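Food and the Household, Unit 2: Sour Things

Handout for the April session. Bring it with you, as I will not be printing another one.

Most of you wrote in your first paper that people in the past put lemon on fish "to hide the taste of bad fish." I counted to ten and moved on. Lemons were a luxury in much of northern Europe for a long time. A household that could afford them could afford fish that hadn't turned. Please stop blaming the lemon.

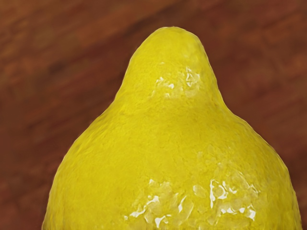
Page last changed: April, by M. Pearce

What sour does in a dish. Acid wakes up flat food much the way salt does, which is why a cook who keeps adding salt to a dull soup often wanted vinegar all along. It slows browning on cut apples. It curdles milk, on purpose if you're making cheese and otherwise if you're making my mother's white sauce.

Where people got it. Before lemons were cheap, cooks used what grew nearby or what had gone off in a useful direction:

Verjuice, pressed from unripe grapes or crab apples.
Vinegar, from wine, cider or ale, depending on what you had let sit too long.
Sorrel, a leaf you can still find in the garden of anyone who has given up weeding.
Whey and soured milk.
Tamarind and dried green mango, over much of South Asia. Sunita Rathore's reading covers both and is better written than this handout.

Note that "sour" and "spoiled" were separate words for separate things. A household book will tell you to keep the first and feed the second to the pig.

The scurvy business. You will want to write about sailors. Everyone does. If you must, remember that knowing citrus helped and getting it onto ships were two different problems, and that boiling the juice down to save space damaged the part that mattered. Lime juice later replaced lemon in British ships and was the weaker remedy.
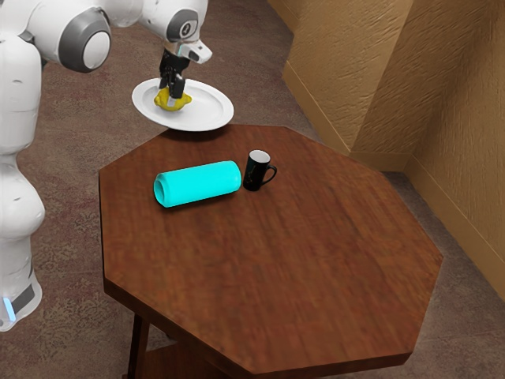
Text by Mereana Pearce, with corrections by Sunita Rathore

Reading a recipe for acid. Old recipes rarely give amounts. "Make it sharp" is a full instruction. When you meet one, ask who was expected to taste it and how they would know to stop. Those two questions will get you further than the glossary at the back of the Wellwood reader, which defines verjuice as "see vinegar" and vinegar as "see verjuice."

For next time: read Wellwood, pages 98 to 100, and write 2 paragraphs on any one sour ingredient other than lemon. I have read 13 papers on lemon this term and feel I know it well.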